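Tristside workshop notebook
Folding, knits
June 16, 2025

Writing this up fast before I lose the thread. Question is still the one from April: can a machine fold a sweater yet, a real one, on a real bed, without a person having tidied the job up for it first. Towels don't count anymore. Towels were fine in April, 178 good folds of 200 with the Nicholas policy, and everybody went around saying laundry was done. Laundry is not done.

So, knits. Red fuzzy one with the sparkle thread and the silver buttons. Picked it on purpose. Everything about it is bad for us: fuzz hides the edge, glitter throws bright specks all over the depth, buttons are shiny and stiff and the cloth between them isn't. Doing it by hand with the two grippers so the demos have the same fingers as the arms will.

Start pose = face up, sleeves out, hem toward the operator. Write it down evry time, we lost a morning last month to somebody's demos starting collar-first. 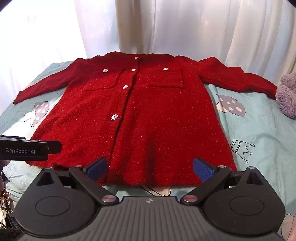 Things that bother me about the start pose

- It's already half the chore. Laying a sweater out flat from a heap is the hard part for a machine and we keep handing it over for free. A person at home doesn't lay it out this nicely either, they shake it and go.
- Patterned sheet. Mushrooms, crown, whatever. I want to keep it. Segmentation on plain gray was too easy and nobody has plain gray beds.
- Bright curtain behind. Top of the view goes white. Collar end suffers most. Try a lower wrist angle before touching exposure again.
- Metal buttons: treat as no-grab. If a finger closes on one the cloth either side slides out. Felt it myself with the hand tool, no need to burn robot time proving it.

Fold order, current: sleeve, sleeve, hem up, then in half again if it will stay. Chunky knit doesn't crease. You put it down and it rises back up like dough. Lullberg notes say press and hold after each fold, I say that's a timing hack for thin cotton, but ok, added a hold anyway. Test both.

Bunched state is worth its own label. Right now the tagger has "flat" and "folded" and this gets called either one depending on who is tagging. Needs a third word. Putting "mound" until there's a better one.
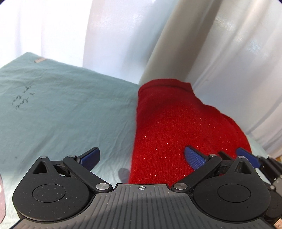

Red knit in a mound, blue pads at the lower part of it. Label: mound.

Grip notes. Crosshatch pads OK on this yarn. Main worry is picking up two layers when you want one. By hand I can feel how many layers I've got. The arm can't, it gets a width number out of the jaws and fuzz makes that number mush. Itness sells a fingertip sensor that might help, need to ask what it does with hairy fabric and not just smooth. Dont order yet.

Second worry, grabbing sheet along with sweater at the hem. Wrist view is pretty good here, hem sits right in front of the fingers. Overhead view is useless for this, keep it for the sleeves only.

Counts, so I quit arguing from memory:
demos usable so far: 105
tossed: 21, mostly bad start pose, a few dropped sync
target before any training run: 200

Policy trained on towels, run cold on knits: did the sleeve motion in the air above the sleeve. Very confident. Zero contact. Not counting that one as a try.

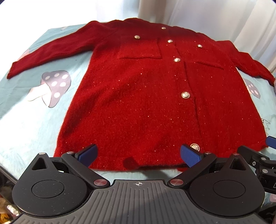
Sweater flat, front up, second gripper just in at right by the sleeve cuff. Hem bunched a bit left of center, watch for this.

That bunched spot matters more than it looks. Fold the hem up with it in there and you get a lump, and the next fold rides on the lump. A person swipes it flat without thinking. We have no swipe. No primitive for it, no demos of it on their own. I'd put swipe ahead of any new fold on the list.

Where I come down today. Machine can do: towel, pillowcase, maybe a T-shirt if it's laid out. Can't do: anything fuzzy, thick or with hardware on it, from a heap, at a speed that beats doing it yourself. Same story on the shop side, rags yes, coveralls no. I'd say so in the report and not dress it up.

Next
- new tag for mound, retag the old set
- swipe demos, short ones, open jaw and closed jaw
- hold vs no hold after each fold
- lower wrist angle, same sweater, same sheet
- email Itness
- one start from a real heap even if it goes badly

Out of AA batteries again.

Recent entries
Towels, final numbers for Nicholas policy
Pillowcases: which end is open
Lullberg notes, my comments
Shop rags, bin to stack
Pad wear after a month of denim

Tristside workshop notebook | Contact the bench | © 2025 Tristside | Back to top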